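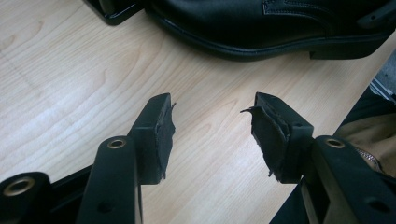 Hand-held gripper on the bench, black dress shoe behind it.

Paid by the pair, now recording with a gripper half the day. What should I be asking for?

Zohreh Azimi

I work in returns at Brolau, the shoe warehouse outside Plirkthorpe. My job for six years has been to take a returned pair, check the soles and the stitching, wipe them down, and put them back in a box or in the seconds bin. We get a base wage and then a bonus on pairs finished.

In October they brought in a program from a company called Grumell. Four of us were asked to spend the second half of the shift using hand-held grippers. You hold the thing by the handle, open and close the two fingers, and pick up a shoe, turn it over and set it down, and it records what you did. The recordings go to Grumell and are supposed to teach a robot arm to do the handling part. The arm is meant to arrive next year.

My problems are these:

The target is 60 good recordings in a half shift. A recording gets thrown out if the shoe slips, even if you pick it right back up. Our group made 1,504 in the first stretch and 701 were accepted. Nobody from Grumell has gone over the rejected ones with us.

I don't finish pairs while I'm recording, so my bonus has dropped. My supervisor says the recording time is "training" and training has never counted toward bonus. I would say I'm the one doing the training.

The rubber on the gripper is in bad shape. I asked for new pads and was told the grippers belong to Grumell and to send an email.

I'm not against the robot. My wrists hurt and I would be happy to let something else do the turning. But I would like to know what other people got in writing before theirs showed up. No union here.
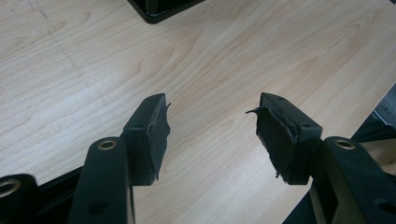

The pads, both sides peeling.

Zübeyde Avcı

I was a packer at Tsakiris when we did the same sort of thing with folded clothes, and later I ran the recording tables, so I have seen it from both ends.

Bonus first. Ask for your average bonus from the three months before the program started, paid per hour for the hours you record. We got this. It took two meetings and it only happened after one of us brought her pay stubs and showed the drop. Bring yours. Ask them not to call it training on the time sheet, either. We had it changed to "recording," with its own code, and after that payroll could see how many hours it was.

Second, the pads. Look at them closely. When the outer layer lifts and curls you are gripping with a loose flap, and a smooth leather shoe can slide on that. I can't say that is where your rejects come from, but write down the gripper each person used and how many were thrown out, for one week. If the number follows the gripper and not the person, you have something to show. We changed pads on a schedule after we did this. Your supervisor should be sending that email to the vendor. It isn't your job to chase another company's parts.

Also ask for the reject reasons. They have them. At our place a lot of ours were thrown out for sleeves hanging in front of the camera, and we spent weeks thinking we were picking things up wrong.

Third, what happens when the arm comes. Get these in writing, even if it is only an email from the manager:

- which tasks it will do and which stay with people
- who is trained to clear it when it stops, and whether that pays more
- whether the number of people on your line changes, and when you will be told
- whether the bonus is still per pair, and who gets credit for a pair the arm handled

We forgot the last one. The arm did the easy items and we were left with the tangled and stained ones, at the old rate. It took most of a year to get the rate changed. With shoes I would expect the same. The clean pairs will go to the machine and you will have the boots with mud in the treads.

I was offered the table lead job at 50 cents an hour more. I took it, but I should have asked for more than that.

dockside_ray

just refuse to do it. if nobody records they cant build it

Zübeyde Avcı

Ray, two people at our place did refuse. They were moved to nights and the recording was done by temps. I wouldn't tell her to do that without another job lined up.

Zohreh Azimi

Thank you, this helps a lot. I have my stubs back to spring so I can show the drop. I put tape on the gripper handles this morning with letters on them and the other three agreed to keep a tally with me. I had not thought about the easy pairs going to the arm. I'll ask about the rate before anything else.

Wrist question for anyone still reading: does holding the gripper lower down help, or did you just take more breaks?

Contact us | Terms | Copyright the site and its contributors | Back to top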